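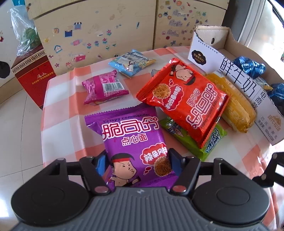
Crispy Commander noodle snacks on the sorting table, with an old milk box for the smaller things.

Hamdia Negussie packs snack boxes for a living. She started the business, Podell, from her own dining table, and it now fills two rooms behind a print shop. Subscribers get one box a month. Each holds noodle snacks, candy, bars and whatever else she has found that she thinks people ought to try.

We met at nine in the morning, before her two packers came in. She offered me tea and a chair and kept sorting while we talked.

"I was a bookkeeper for eleven years," she said. "I bought snacks from the import store near my office because the vending machine was broken more than it worked. Then people at work started giving me money to buy for them. One week I carried four bags up the stairs and thought, I should be charging for this."

Her first month she had 30 subscribers, most of them people she had worked with or their relatives. She now sends out 320 boxes a month. She says she could probably send more, but she would have to move again, and she does not want to.

A lot of what she sends comes from China. The Crispy Commander noodles, which come in large bright bags with a cartoon boy on them, are a favorite with her younger customers. The characters on the purple bag, 点心面, mean a noodle snack, and the red-and-white label says 辣条风味, which is the flavor of latiao, the spicy wheat strips.

"People see noodles on the front and they think they have to boil water," Negussie said. "I had a man write to me that his soup was terrible. So now there is a card in the box. You open the bag and you eat it."

The cards were her sister's idea. Each one gives the name of the snack in English, what it tastes like, and how hot it is on a scale of one to five. Negussie writes them herself after trying everything at least twice. She will not put a snack in a box if she has only tasted it once.

"The first time you are just surprised," she said. "The second time you know if you like it."

She keeps a notebook of everything she has tried. Last year she tasted 47 new items and used 38 of them. I asked about the other nine. Two were too salty, she said, one had a smell she could not get used to, and the rest were fine but arrived broken too often.

Breakage takes up a good part of her day. Big bags of noodles have air in them, so they protect themselves to a degree, but they also take up all the space. Small wrapped bars slide to the bottom and get crushed under anything with a corner. She lays out a trial box on the table every month and tries it several ways before the packers do the rest.

"Flat things go down first, then the bars along the side, then the big bags on top," she said. "If you put the big bag in first you can never close the lid. Everybody who works here does it once."

For small pieces she saves cartons. She likes milk boxes in particular, and one that once held ten small milks of 180 milliliters each is about the right height for snack bars. She folds the flaps up, drops the loose items in and moves the whole thing down the table as she works.

"I bought plastic bins from Wesach when we moved in here," she said. "They were nice bins. They were too deep. You put your arm in up to the elbow for one candy. The milk box was going in the recycling anyway."

The bins are now used for tape and labels. Her shipping boxes come from Pravitz, a supplier across town, and she orders them one size smaller than she used to. The smaller size saved her money on postage and meant less paper stuffing.

I asked how she decides what goes together. She said she wants one thing that is spicy, one that is sweet, one that is plain enough for a small child, and one that she is not sure about. The last one gets the most mail. In August it was a salted plum candy. Half the people who wrote in asked where they could buy a whole bag, and the other half asked if theirs had gone bad.

She reads all of it. She also gets requests, and has a list of them taped inside a cabinet door. Someone wants more seaweed. Someone else has asked three times for Ambaye, a sesame brittle that Negussie also ate growing up, and she has been trying to find a seller who will ship it without a very large minimum order.

"My mother kept it in a tin on top of the refrigerator," she said. "I would send that one every month if I could. I would have to stop myself eating it first."

By ten the packers had arrived and were taking tape out of the bins. Negussie handed me a purple bag on my way out and told me to break it up with my hands before opening it.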